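Contos | Ficção curta

A chave de Larelow

19 comentários · 142 partilhas

Quando Karine Lavoie recebeu a carta do notário, em janeiro, pensou primeiro que era uma conta atrasada. Deixou o envelope dois dias em cima do frigorífico. Depois abriu-o de pé, com o casaco ainda vestido, e leu que a tia Fidelina lhe deixava a casa de Larelow, com tudo o que estava lá dentro, e também a dívida da água.

Karine tinha visto a tia poucas vezes. Fidelina Marulanda era irmã da sua mãe por parte do pai e tinha vindo de muito longe para casar com um relojoeiro que morreu cedo. Na família falavam dela com voz baixa, como se fala de uma pessoa doente, mas ela nunca esteve doente. Apenas vivia sozinha e respondia às cartas com muito atraso.

O comboio para Larelow demorava quatro horas e parava em Brarnitz, onde era preciso mudar. Na sala de espera de Brarnitz havia um senhor a comer uma laranja com uma faca pequena. Ofereceu-lhe metade. Karine disse que não, obrigada, e arrependeu-se durante toda a segunda parte da viagem, porque tinha fome e porque a laranja cheirava muito bem.

Quem a esperava na estação era Gaétan Friesen, o vizinho. Trazia a chave num saco de pão.

— A senhora é parecida com ela — disse ele. — No queixo.

Foram a pé. Ele caminhava depressa e falava pouco, e de vez em quando parava para ela o alcançar. A casa tinha o número 27 e uma porta verde que era preciso levantar um pouco para abrir. Gaétan mostrou-lhe o gesto duas vezes e depois foi-se embora sem entrar.

Dentro fazia mais frio do que na rua. Karine acendeu a luz da cozinha e viu a mesa posta: um prato, um copo, o guardanapo dobrado em triângulo. Sentou-se na outra cadeira. Ficou assim bastante tempo, com as mãos nos bolsos, e por fim levantou-se e procurou chá nos armários. Encontrou-o numa lata de bolachas. As bolachas estavam na lata do café.

Na manhã seguinte bateram à porta. Era uma mulher baixa, de cabelo muito curto, com um caderno debaixo do braço.

— Yulan Jia — apresentou-se. — Eu vinha cá às tardes. A sua tia ensinava-me a língua.

— A minha tia? Mas ela própria falava com tanto sotaque.

— Sim. Eu também tenho agora o sotaque dela. No mercado perguntam-me de que país sou e nunca acertam.

Karine riu-se, pela primeira vez desde a carta, e mandou-a entrar. Yulan abriu o caderno na mesa. Estava cheio de frases com a letra inclinada de Fidelina, e debaixo de cada uma a mesma frase copiada por outra mão. «O barco sai antes da chuva.» «Tenho uma sobrinha que não gosta de ser fotografada.» «A minha irmã guardou o vestido, eu guardei a razão.»

— Esta última nunca compreendi — disse Yulan. — Perguntei, e ela disse que era só para praticar o passado.

Karine leu a frase três vezes. Lembrou-se de um vestido azul no armário da mãe, dentro de um plástico, que ninguém podia tocar. Lembrou-se de que uma vez tinha perguntado de quem era, e a mãe fechou a porta do armário com cuidado e foi descascar batatas.

— Posso ficar com o caderno? — perguntou.

Yulan pensou na resposta. Passou o dedo pela capa.

— Posso emprestar — disse. — Até eu o saber de cor, preciso dele.

Combinaram então assim: Karine ficaria em Larelow até ao fim do mês, e Yulan viria às cinco, como antes. Karine leria as frases em voz alta e Yulan corrigiria o sotaque, para não ficar demasiado limpo. À noite Karine telefonou à mãe. Falaram do tempo e da dívida da água. Depois houve um silêncio, e Karine ouviu, do outro lado, o relógio da sala.

— Mãe — disse ela —, o vestido azul ainda aí está?

A mãe demorou tanto a responder que Karine pensou que a chamada tinha caído.

— Está — disse a mãe. — Serve-te, se quiseres. Ela era da tua altura.

20 pessoas guardaram este conto 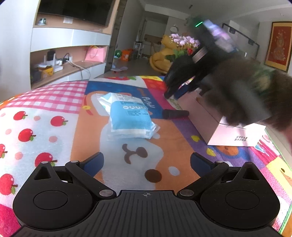

Outros contos nesta secção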